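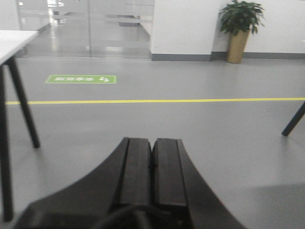
Black gripper over a gray floor.

I watched Trileck again, and this time I watched it inside a headset. Many of you know that I love this film more than it deserves. I saw it first as a teenager on a recorded tape, with the beginning missing, and for years I believed that it starts with the storm. It does not start with the storm. There is a long and quite boring breakfast before.

The new version is in the Fulteo app, which gives you a virtual cinema with 100 seats. You choose your seat, the lights go down and the film plays on a big curved screen. It is still the flat film and nothing is changed in the picture, except for three sequences where the walls of the cinema disappear and you stand in the tunnel with the crew. When I read the announcement I was against it. I wrote here in February that an old film should be left in peace, and some of you agreed with me very strongly.

So now I must correct myself a little, but only a little.

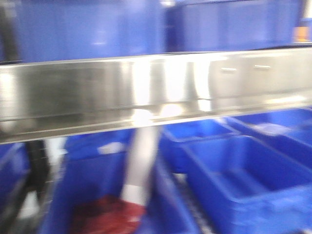 Page last changed: December 29, 2025

The first of the three sequences is the descent, and I think it is a success. In the film the descent is made with a model and some smoke, and the camera never looks down, for the simple reason that there was nothing to look at. In the headset you can look down. The people at Jekonitz, who made the new material, have put there only darkness and a few lights which go away from you slowly. I was afraid they would put a monster. They did not, and I felt something in my stomach that I had not felt with this film since I was fourteen.

The second sequence is the argument in the control room, and here I don't understand the decision at all. Two actors are shouting, it is the best acting in the whole film, and I am standing next to a computer-made cabinet with blinking buttons. The actors are still flat. They float on a kind of window in front of me, and behind this window is a room that looks cleaner and newer than the room they are in. The colors don't match also. The control room of the film is brown and yellow, like an old kitchen, and the new one is blue. I took the headset off for a minute and listened only to the sound, and it was better so.

About the sound I want to say something good. It was made again from the original tapes, and the voice of the ship comes now from behind your head. She speaks very softly. In my old copy half of her lines were lost in the noise, and I learned some of them wrong. The famous "We are not expected" I always heard as "We are not accepted", and I must say I still prefer my mistake.
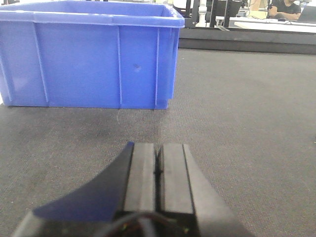 The third sequence is the end, and I will not describe it for those who have not seen the film. I will only say that it is short and that the new part stops before the last shot. The walls of the cinema come back, and you see the last shot as everybody saw it, on a screen, from a seat. This was respectful, I think, and whoever decided it has my thanks.

Some practical things, as a few of you asked by email. The film is 98 minutes long, the same cut as the disc. The headset became heavy for me after the first hour - I made a pause at the bridge scene, and when I came back the app had kept my seat. There are subtitles in many languages, but they hang too low and you have to move your head down to read them. You can sit with up to 20 friends in the same hall. I tried it alone, so I can't tell you how that works or if you hear the others talking.

The price is higher than a ticket in a real cinema. For somebody who never saw Trileck I would not recommend to begin here. Take the disc, or wait until the Paewai film club shows it again. They had 213 people at the last screening, in a real room, and they all laughed at the same wrong places, and I would not change that for any headset.
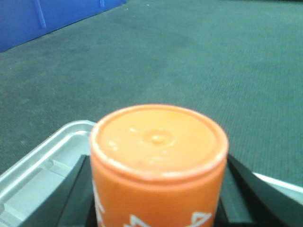

Jarrah Costigan: I have to disagree about the control room! For me that was the strongest of the three. You say the actors look flat, but after a minute I stopped seeing the window and I was only listening to them fight, and the blue light made it feel colder. I agree that the cabinet is ugly. Also, are you sure it is the same cut as the disc? I remember one more line from the captain before the descent, something about the radio.

Thank you Jarrah, I went back and compared. The line about the radio is on the disc too, only very quiet, under the music. I never noticed it in all these years. With the cabinet we are friends again.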